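Ticket 173: gripper comparison, Devness fingers against Bitunley fingers
Opened 18th August. Status: open

The Bitunley set closes 4 mm short on narrow tubes after a restart. The Devness set does not show the fault. Controller settings are the same for both, and the fault remains with the force limit lowered to 32.

Tube test at the blue rack, right arm holding a capped tube, left gripper open:

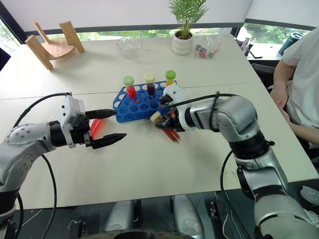
Ditcombe replied that the offset is lost at restart – please home both grippers before the next run and attach the log.

Devness Support Desk | Contact us | Back to top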